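The Second Tray

The wedding was at two o'clock and the ice had not come.

Prasetyo Rahman stood behind the hotel in Brutcombe with his telephone against his ear and listened to the same piece of music for the fourth time. He had worked for Jedska for eight years, first carrying glasses, then washing them, then filling them, and in August they had given him his own team. It was a small team. Today it was only Tirta Liem, who was inside, cutting lemons very slowly.

"They don't answer?" she asked when he came in.

"They answer. A machine answers."

She pushed the lemon slices into a box and closed the lid. On the wall beside her hung the paper with the order: 415 guests, one welcome drink each, then the open bar until midnight. The welcome drink was the bride's own idea. It had ginger in it, and pear, and a spoon of something called Fistis, a green syrup her grandmother used to give to children with a cough. Prasetyo had tasted it in the office and said it was interesting. The bride had been so happy with this word that he had felt ashamed all the way home.

"We can serve it without ice," Tirta said.

"Warm?"

"My mother serves everything warm."

"Your mother is not paid by the glass."

She laughed, but he did not. He was thinking of Mr Probert, the father of the bride, who had telephoned the office every morning for two weeks. Mr Probert wished to know if the waiters would wear black shoes. Mr Probert wished to know what happened to the wine which was opened and not finished. The last time he had not asked anything. He had breathed for a while and then said that his daughter was his only one, and Prasetyo had answered that the shoes would be black. 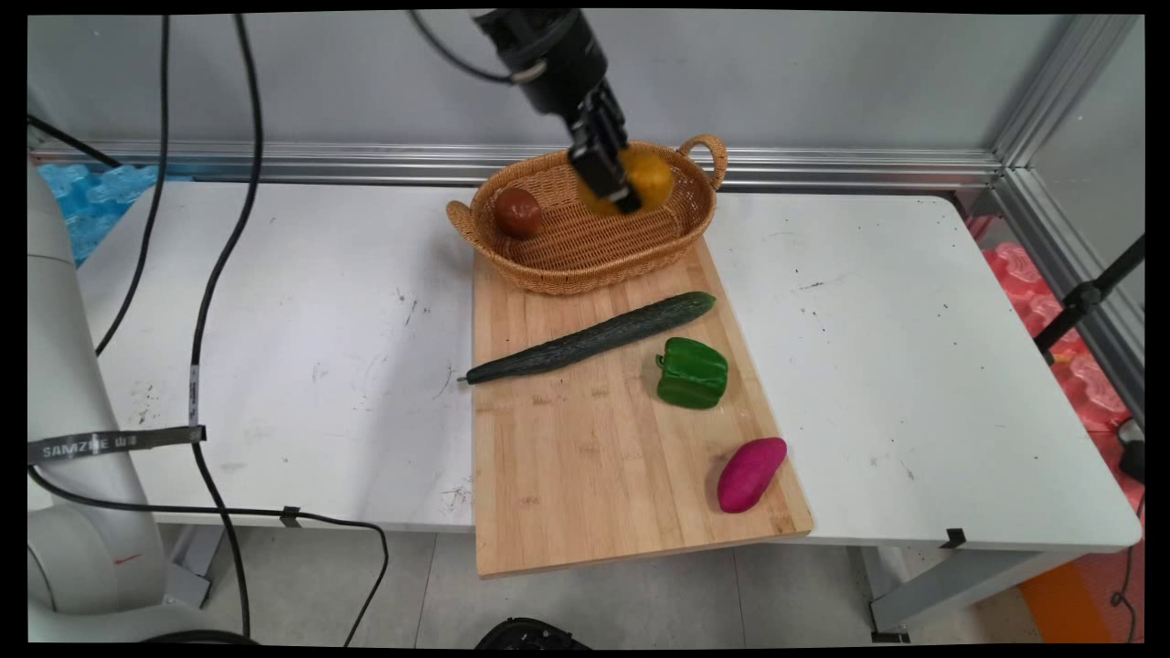

The basket on its board.

At one o'clock he went to the kitchen of the hotel to beg. The cook was a wide man with a burn on his wrist, and he did not like people from outside who came with their own knives. He let Prasetyo finish the whole speech. Then he opened a freezer and showed him two bags of peas and a cake in the form of a swan.

"For the ice you should ask the fish shop," the cook said. "At the bottom of the hill."

So he ran. He had not run in these shoes before, and they were the good ones, the black ones. People with hats were already coming up the hill in the opposite direction, and they made room for him politely. The woman in the fish shop listened to him with her head on one side.

"It will smell," she said.

"Do you have any that doesn't smell?"

She thought about it, and went to the back, and stayed there such a long time that he read all the prices on the wall. She came out with a sack on a little cart. It was from the new machine, she told him, nothing had been lying on it yet. She did not want money. She wanted the cart back before five.

It is not easy to push a cart with ice up a hill in front of a wedding. One of the small wheels wished to go to the left. Halfway up, an elderly man in a grey suit stepped off the pavement and took the other side of the handle without a word. They pushed together. The man was breathing hard, and Prasetyo knew this breathing, he had heard it on the telephone.

"Mr Probert," he said. "You should be inside, sir."

"She has sent me out. I was making her nervous." He looked down at Prasetyo's feet. "They are black."

"Yes, sir."

"Good."

Tirta was holding the back door open with her hip. She had the first tray filled already, glasses in straight lines, each one with its pale green drink and its thin piece of pear. She looked at the ice, then at the guest in the grey suit with his wet sleeves, and she took a glass from the second tray and gave it to him.

He drank half of it standing by the bins. His face did something difficult.

"My mother's," he said. "For the cough. It's terrible, isn't it?"

"It's interesting," said Prasetyo, and he began to fill the buckets – quickly, with both hands, while the music started on the other side of the wall.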